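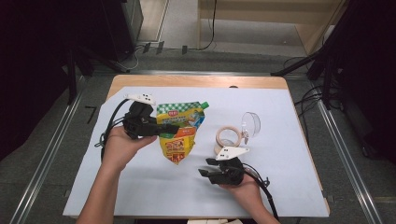
Who we are

Plendard started in 2020 in one half of a shop unit in Nindale. We help packing and warehouse crews bring in automation without turning their day upside down. More than 60 sites so far, from Bredholm's parcel floor to family outfits with one bench and a kettle.

What changes for your people

Less lifting and reaching, mostly. Jobs move around. A packer on nights might end up running the line, fixing jams, teaching the next machine. We put that in writing before anything gets bolted down, and everybody gets 20 hours of paid training. No skipping that bit. 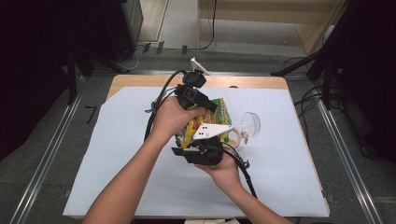

Soft packaging is where most of our time goes. Boxes are easy, customers dont only ship boxes. A bright snack bag crumples up in the jaws of a gripper, and a person with both hands on the tool knows how hard to hold it. So we start with hands. Your crew's know-how comes first, teh machine gets the dull repeats later.

Where to find us

Unit 495, Esposito Yard, Nindale. Floor visits every October, book early. Bring closed shoes.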